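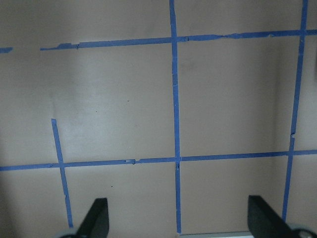

Welton objected at the review that a taped grid tests the tape and leaves the gripper alone. We kept the grid.

4.2 Gripper comparison

The Anuvier and Brudberg controllers each ran 960 trials over the taped surface (Figure 2).
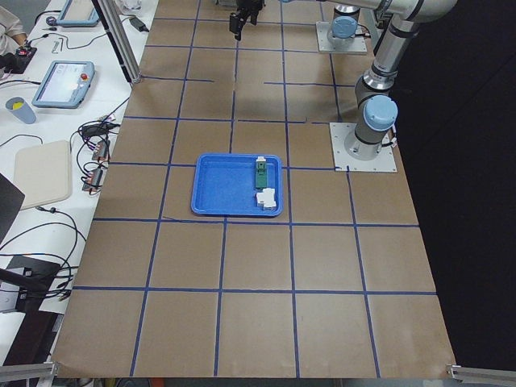
Tray trials used a separate budget of 200 per controller – a number set by our patience.
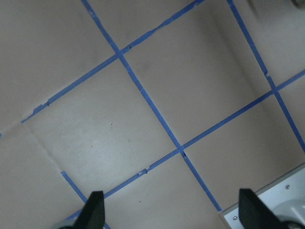 Figure 2. Workspace and wrist views.

Wrist-only runs got the default Cuadros gains, which flatter no one.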